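Most of what ends up loose in a workshop was tightened once and then forgotten. I keep the notes below taped inside the door of my tool cabinet and copy them out whenever someone asks. They cover small screws and bolts, the kind that hold plates, brackets, hinges and handles together. Car wheels and anything structural need a proper manual.
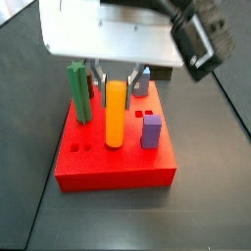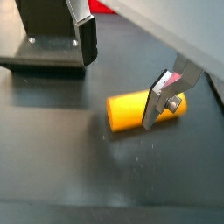

## Before you touch a screw

Clean the head first. A recess packed with dust or old paint keeps the driver from seating, and that's how most heads get stripped. A wooden toothpick does the job on small ones. For paint, use the corner of a utility blade and go slowly.

Match the driver to the screw. Try the largest tip that fits all the way down, and if it rocks from side to side, try the next one. Phillips and JIS heads look alike, but a worn Phillips tip will chew up a JIS screw in a couple of turns. Throw out rounded tips. They cost very little and do a lot of damage.

Hex keys wear too. Grind 2 or 3 mm off the short end and you have a fresh edge again.

## Getting a stuck one out

1. Put a drop of penetrating oil on the head and leave it for 35 minutes. Have lunch.
2. Turn it slightly tighter, then back it off. Only a hair.
3. If it won't move, set the driver in the head and give the handle one firm tap with a hammer. Use a driver you don't love.
4. Lay a wide rubber band over a damaged head and press the driver through it. Works about half the time.
5. Heat comes last. A soldering iron held on the head for a minute softens most thread locker. Keep it away from plastic and from any oil you used in step 1. Wipe that off completely before the iron comes out.

Rommel Marquez swears by valve grinding paste on the driver tip. I've used it on brass and it does grip better, but wash it out of the recess when you're done.

## Putting it back

- Start every screw by hand. Turn it backward until you feel a small click, then forward. The click is the threads dropping into place.
- With more than two screws in a plate, get them all in loosely before tightening any. Then work in a cross pattern, a little at a time.
- A washer goes under whichever part turns, the head or the nut.
- Blue thread locker for things you'll open again, red for things you won't. One drop is plenty. Let it cure overnight.
- No thread locker on acrylic or polycarbonate. It can crack them. Use a nylon-insert nut.
- Stainless into aluminum wants a smear of anti-seize, especially outdoors.

## Small screws in wood

Drill a pilot hole. For a No. 8 screw in pine I use a 3/32 inch bit, and 1/8 in oak. Rub a bit of candle wax on the threads in hardwood. I used bar soap for years, but soap draws moisture and the screws rusted.

For a hole that has worn too big, dip two or three toothpicks in wood glue, push them in, snap them flush and wait until the glue is dry. On a door hinge, a short piece of 3/8 inch dowel lasts longer — drill the old hole out to fit, glue it, trim it, and drill a new pilot.

## Keeping track of parts

A muffin tin is fine for one job. For anything that stays apart longer than a day, draw the outline of the cover on cardboard and poke each screw through at the spot it came from. Thư Lý took a sewing machine apart this way in June, and all 14 cover screws went back where they belonged.

I used to save every odd screw in a coffee can. There must have been nearly 1000 in there, and I never found the one I wanted. Now I keep 9 jars:

- wood screws, short
- wood screws, long
- machine screws, inch
- machine screws, metric
- sheet metal screws
- nuts
- washers
- hooks and eyes
- unknown

Empty the last one every spring. Label the lids if the jars sit in a drawer, the sides if they sit on a shelf.

## Checking later

Go back after a week of use and try each screw with light pressure. If one has moved, take it out and look at the threads before tightening it again. On things that vibrate, run a line of paint marker across the head and onto the part beside it. A broken line means the screw has turned.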